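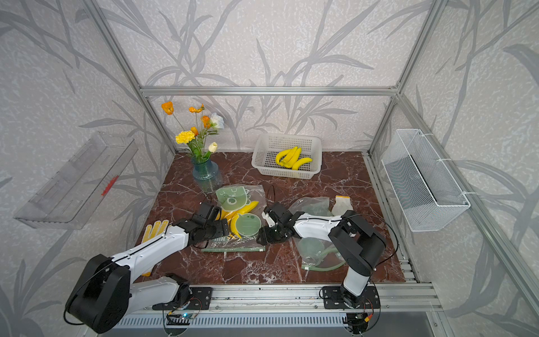
Leaf shapes on the wall, dark red marble below.

Why do bananas turn brown? Quick answer - they're still busy after picking! Green ones are full of starch. Slowly it turns to sugar. Yum.
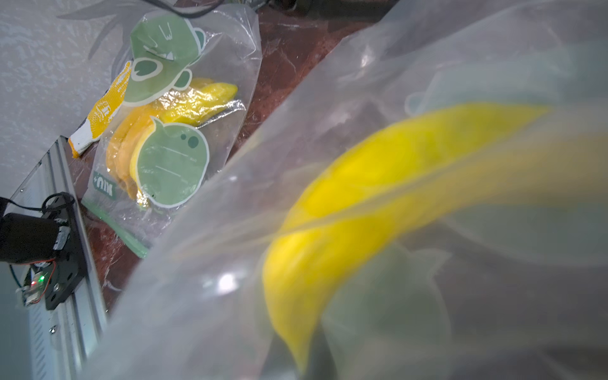

Something long and yellow in a clear bag.

Bananas give off a gas called ethylene. You cant see it. It tells fruit to ripen. More gas, faster ripening.
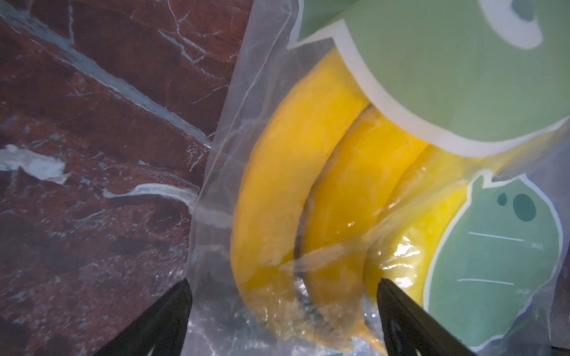 60 second read

Then brown spots. Sweet inside, still fine to eat. Too mushy? Mash it for pancakes - ask a grown up to do teh stove part.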